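My uncle Margus left me his half of a ferry, and I want to be clear that I didn't want it. I sell carpet. I get queasy in the bath.

The other half belonged to Ionuț Bratu, who had run the thing across the sound to Kerosley for forty years and had not spoken to my uncle for the last 23 of them. They worked the same boat! Margus did mornings, Ionuț did afternoons, and at noon they passed each other on the ramp at Laltholm like two guys in line at the bank. If something needed saying (low on diesel, rope fraying, your sister called) they wrote it in chalk on the wheelhouse door.

So I drove up in November, figuring I'd sign my half over and be home for supper. Ionuț was waiting on the ramp in a yellow slicker. He looked me up and down, took out a piece of chalk, and wrote on the door: CAN YOU STEER.

"No," I said.

He wrote: GOOD. HE COULDN'T EITHER.

We went across with one passenger, a woman called Sani who had a crate of hens and a big shopping bag and who talked the whole way, I guess to make up for the two of us. She told me the fight was over a fare. Or a dog. Her mother always said it was a fare, but her mother also said the hens could tell when it was Easter, so take that however you like.
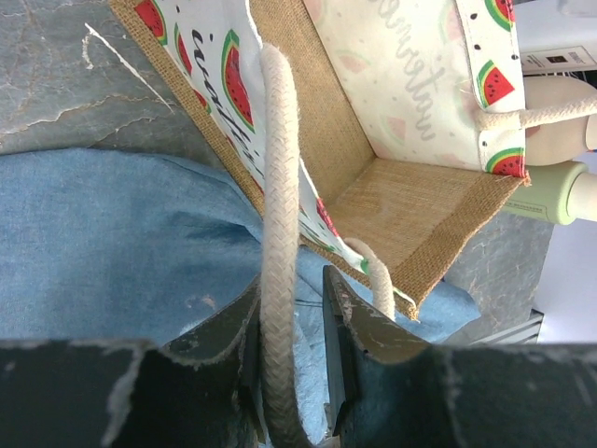 Toltdale Quarterly, p. 82

"Did they ever try to patch it up?" I asked her.

"Your uncle tried once," Sani said. "He wrote sorry on the door. But it rained before noon."

I turned around and looked at Ionuț. He had his eyes on the water and both hands on the wheel, and I couldn't tell if he'd heard, what with the engine and the hens. He was 79 and his ears stuck out from his cap, pink with cold. I kept thinking about the rain. I thought about it past the buoys and past the point, and I was so busy thinking that I forgot to be sick until we were nearly in.

At Kerosley Sani got off with her hens and Ionuț tied up. I still had the papers in my coat. I'd brought a good pen and everything. I picked the chalk up off the ledge instead and stood there like a kid who's been called up to the board, and then I wrote what Margus had written, just the one word, as big as I could make it.

Ionuț read it. He took his time, too. Then he got out his handkerchief and wiped the door clean, top to bottom, and hung his slicker over it.

"Untie that front rope," he said. His voice was higher than I'd expected. "No, the front. The front's the pointy end."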